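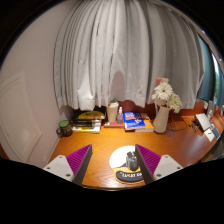

Figure 3. View from the hand-held gripper over one of the home desks. Both fingers are open; the faceted container stands on the mouse pad near the right fingertip.

3.2 Collecting demonstrations by hand

All demonstrations in the Lirkari set were recorded with a hand-held gripper and no robot arm. The person giving the demonstration holds the tool, moves it to the object, closes the fingers, carries the object to its goal and opens the fingers again. The camera is mounted on the tool, so the recorded view moves with the hand. At run time the same camera and finger geometry are fitted to the arm, and the policy receives images of the same form as those it was trained on.

The lens is wide and strongly curved. This has a cost: straight edges bend, and objects far from the center lean and shrink. We tested a flattened version of the images in early trials and dropped it. Flattening removed much of the outer part of the view, where the fingers and the far objects on the desk appear, and the policy was less steady during approach. The images are therefore used as recorded, including the black border. The only processing before training is a resize and a small random change in brightness.

The fingers stay in view at all times. We use this in two ways. First, the opening between them is read from the image by tracking the two magenta-purple pads, whose color was rare among the household objects in our set. Second, the policy can judge the distance between the pads and the object directly, without a separate estimate of object position. In Figure 3 the right finger slightly overlaps the mouse pad while a gap remains between the two fingers. Overlap of this kind is common in the set and was not treated as an error. A demonstration was removed only if tracking of either pad was lost for more than 20 images in a row.

3.3 Desk tasks

The desk tasks were recorded in 51 homes. We asked people to leave the back of the desk as it was. The row of books, the tumbler and the vase of flowers in Figure 3 are typical of what this rule produced. Such objects are not part of the task, but they give the camera tracking fixed points to hold on to. On bare desks placed against plain walls, tracking failed more often, and several of these sessions had to be repeated in July.

Each desk task begins with one small object within reach of the fingers. The goal is given as a short phrase, such as "move the container to the left side of the desk." Start positions were chosen by the person giving the demonstration, with the single rule that the object must not stand in the same place twice in a row. After cleaning, the desk part of the set holds 2482 demonstrations over seven tasks.

Glossy and partly clear objects were included on purpose. They give weak and changing edges in the image, and a polished desk adds soft reflections. We did not label these cases separately during recording. They were marked afterward by hand, which allows the results in Section 5 to be split by surface type.

3.4 Comparison with remote control

For comparison, we recorded a smaller set on the Clusavetti arm by remote control. The person stood behind the arm and steered it with a hand controller. The tasks, the goal phrases and the rule for start positions were unchanged. Remote control gives joint angles directly, while the hand-held tool gives only the path of the gripper, and some of these paths cannot be followed by the arm. We checked every hand-held path against the reach and speed limits of the arm and left out those that broke either limit. No such check was needed for the remote control set.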